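Wring It Out: My First Semester in Robot Club

So I joined a robotics club. If you've been reading this blog for a while (hi Mom, hi Araba) you know I'm the person who dropped physics in high school and has been vaguely embarrassed about it ever since, so this was a big step for me! I went to the activities fair at Lostunwood for the free pens, and I came away with the pens and a spot on a team. We're called Stustano. I've asked several people where the name comes from and I've gotten a different answer every time, so I've stopped asking.

I figured we'd be soldering. I had this whole picture in my head of goggles and little wheeled things crashing into each other in a gym. And there is a group in the club that does that, and they're loud and great and they always have pizza. But my group is the chores group. We're getting ready for Fatitz, a student contest where your robot has to do household jobs in a room it hasn't been in before. Fold this, wipe that, put the cup back where it goes. It sounds so easy. I said "oh, that sounds easy" out loud at my first meeting and Min-kyu Lim laughed for quite a long time.

What we do all week

The way our team works, a person does the chore first, over and over, wearing a pair of grippers on their hands that match the ones on the robot. The cubes on top have patterns on them so the software can work out where each hand was at every moment. Then all of that gets cleaned up, and the robot's program learns from it. That's the version I can explain. Dong-hyun Yoon handles the learning part and I've sat next to him while he does it, and I can report that it involves a lot of scrolling and a lot of iced coffee.

My part is the hands part. I'm one of the people who does the chores. I've never been so proud of being able to put a lid on a jar.

Wearing the things takes some getting used to. You know how when you put on ski gloves you suddenly can't find your own pockets? It's like that, except you also only have a pinch. No pinky, no palm, no sneaky little thumb roll that you've been doing your whole life without noticing. I spent my first session trying to pick up a sock and I swear I went through all five stages of grief. Hye-jin Ahn, who has been in the club for ages and is the most patient human being I know, just kept saying "slower" in the same nice voice until I got it.

And then you have to do it again. And again! We log every try on a shared sheet, good or bad. The goal for each chore is 450 usable tries, and "usable" is the word that gets you. Min-kyu goes through them afterward and tosses the ones where a cube was hidden from the camera, or where somebody stopped halfway to scratch their nose (me), or where the timing got weird. I had a beautiful afternoon of cup stacking where I felt like I was in the zone, truly flying, and half of it got tossed. My elbow kept drifting in front of the cube. I sulked. Then I redid it.

The wringing problem

Let me tell you about wringing out a cloth, which has eaten my whole month.

Wiping a counter is on the Fatitz chore list, and Kayode Iyamu had the bright idea that if we're going to wipe, we should also teach the robot to rinse and wring the cloth first. Bonus points, he said. He was so cheerful about it. We all nodded like this was a normal amount of extra work.

Go wring out a washcloth right now and pay attention to what your hands do. I'll wait. You probably bunched it up, grabbed both ends, and turned your wrists in opposite directions, and then you did that tiny re-grip thing in the middle where one hand lets go for a split second and grabs again further around. That re-grip is the worst. With your own fingers it's nothing. With two grippers, if you let go with the left before the right has a really good hold, the entire twist comes undone and flops back open and you're starting from zero.

We tried a bunch of approaches:

Folding it in half first, then twisting. Tidy, but the fold adds time and the cloth doesn't always fold the same way twice.

Holding one end still and only turning the other. Hye-jin's favorite. Your still hand gets tired in a way that's hard to describe, sort of like carrying groceries.

Bunching it up any old way and squeezing in the middle. My favorite, since it's how I do it at home, and my roommates can confirm that my dishcloths are never dry.

Short twists with lots of re-grips. Dong-hyun likes these for reasons to do with the data. He doesn't have to do them with his own wrists, I'll just mention that.

In the end we recorded a mix. Araba Addo made the call on that one (she runs our group and is also my ride home, so I'm not about to argue). Her thinking was that a crumpled cloth is never going to look the same twice, so our tries shouldn't either. At the contest somebody else is going to be handing the robot a cloth, and they aren't going to smooth it out first to be polite.

She also wanted us out of the workshop. We have a perfectly good utility sink there, deep and square, and after a few weeks every one of us could work it with our eyes closed. So now we do sessions in kitchens, in bathrooms, anywhere with a faucet and someone who'll let us in. The sinks are all so different! Some are deep and you have to bend your wrists down at a horrible angle. The shallow ones are kinder to your arms but you bump the bottom with the gripper tips more. Tall faucets, short faucets, ones that stick out exactly where you want your right hand to be. I have opinions on faucets now. I brought this up at dinner with my cousins and watched them all slowly look at their phones.

Some things I wish I'd known on day one, for any new members who find this (Araba says she's going to link it on the club page, so hello):

Do the straps up tighter than you think. If the gripper shifts on your wrist partway through, that try is gone.

Zip your sweatshirt and push the strings in, if it has strings. They get everywhere.

Keep your cubes facing up when you twist. Your body really wants to roll the whole forearm. Let the wrists do less and take more small turns.

Say "start" and "done" even when you feel silly. Min-kyu will thank you.

Eat first. Wringing hungry is a bad time.

Where we are now

As of this week we have 172 usable wringing tries. I know, I know, that's not 450. But we lost a lot of the early ones while we were arguing about folding, and the pace has really picked up. The wiping set is done, the cups are done, and if you add up everything we've kept for all the chores together we're at 699, which made Kayode so happy that he wrote it on the whiteboard and drew a border around it.

The robot has had exactly 2 goes at a wring. On the first one it picked up the cloth, held it out in front of itself like it was reading a newspaper, and put it back down. On the second it grabbed with both hands and turned! A little! It wasn't enough to get much of anything out of the cloth, and it dropped one end on the re-grip, same as I did for my entire first week. I yelled so loud that the wheels-and-pizza people came over to see what was wrong. I felt weirdly seen, to be honest with you. That drop was MY drop.

I don't know how we'll do at Fatitz. There are teams that have been at this for years, and one of them has a robot that can tie a trash bag, which Dong-hyun brings up whenever he's feeling gloomy. But I like this so much more than I thought I would. I like the part where it's two of us in somebody's bathroom with the fan going, one person wringing and one person saying the try number. It's chores! I'm doing chores for fun, at other people's houses, while my own laundry sits in a heap.

Anyway, back to the sink I go. Left hand first, good hold, small turns. 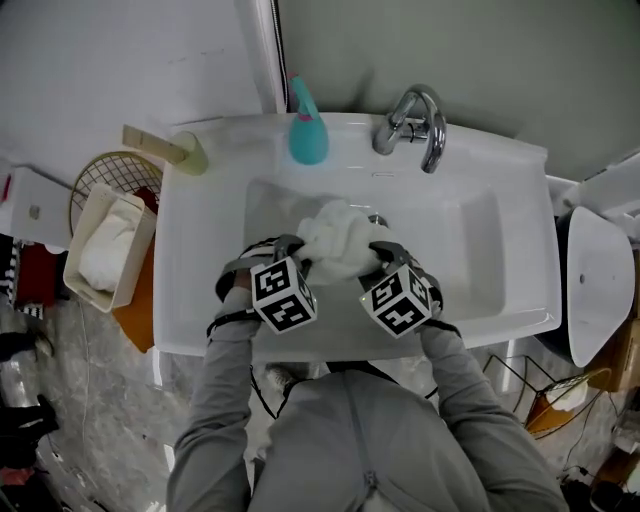
Coming up on the blog

A post on towel folding, with guest complaints from Hye-jin. Also my long-promised banana bread update, for those of you who came here for the banana bread and have been very nice about all this. If you're at Lostunwood and want to try the grippers on, leave a comment and I'll tell you when we meet. And if you have a sink you don't mind lending us for an afternoon, definitely leave a comment!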